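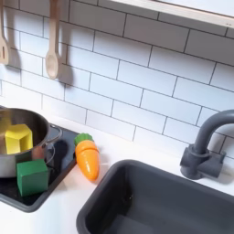
The cooktop end of the play kitchen at Clunton, with the pot and wooden blocks. Photo: Clunton Children's Centre

PLAY KITCHEN OPENS IN CLUNTON FAMILY ROOM

Clunton Children's Centre has opened a new play kitchen in its family room, replacing a painted cupboard that had been used for pretend cooking since the centre moved to its present building. The kitchen has been available to morning groups since the start of October and will be added to the afternoon timetable once the adjoining floor has been resealed.

The unit is fitted with a white countertop, a black cooktop panel and a splashback of white rectangular tiles laid in a staggered pattern with grey joints. A light wooden shelf runs above. Utensils, among them a wooden spoon and a slotted spatula, are hung against the tiles. Pots are stainless steel in a child's size.

Rawan Salameh, who manages the family room, said the layout was settled after a trial period in which staff moved the cooktop twice. It now sits at the left of the counter, leaving a clear stretch of white worktop beside it.

"Children were reaching across each other to get at the pot," she said. "With the cooktop at one end they can work side by side. One cooks and the other has the counter."

The centre has chosen to use plain wooden blocks alongside play food. Moulded vegetables and plastic fruit from the old cupboard have been boxed and offered to other groups in the area. Blocks are shared with the building corner and are expected to travel between the two. Salameh said the yellow and green ones were in heaviest demand, the yellow passing as butter, cheese or egg according to the cook.

The total cost was £700, met from the centre's equipment budget and a spring book sale. The kitchen was supplied by Barbosa, which also provided the low tables in the same room. Fitting took 3 hours and was carried out outside opening times.

The unit is fixed to the wall at the back – a requirement for any freestanding furniture in the room – and the fixings will be checked each term. Metal pots are to be washed in the main kitchen at the end of each session. Wooden items are to be wiped with a damp cloth and left to dry on a rack, and are not to be soaked. Blocks found to be split or splintered are to be handed in at the desk.

No more than four children may use the kitchen at one time. A sign giving the limit will be put up beside the door. At busy sessions staff will run turns with a sand timer, as they already do for the water tray.

The centre has 84 families on its register for the current term. Parents asked in the summer what they would like to see replaced first put the pretend cooking area ahead of the reading tent and the ride-on toys. The reading tent has been repaired in the meantime and remains in use. A decision on the ride-on toys has been put back to the new year.

Two further items are on order for the kitchen: a set of cloth oven gloves and a second wooden spoon. Parents who wish to pass on small metal pans or wooden bowls are asked to bring them to the desk, where they will be checked for sharp edges and loose handles. Glass, china and anything with a non-stick coating cannot be accepted.

Morning groups begin at 9.30 am and there is no need to book. Children must be accompanied by an adult throughout. Pushchairs should be left in the side porch, as the passage to the family room has to be kept clear.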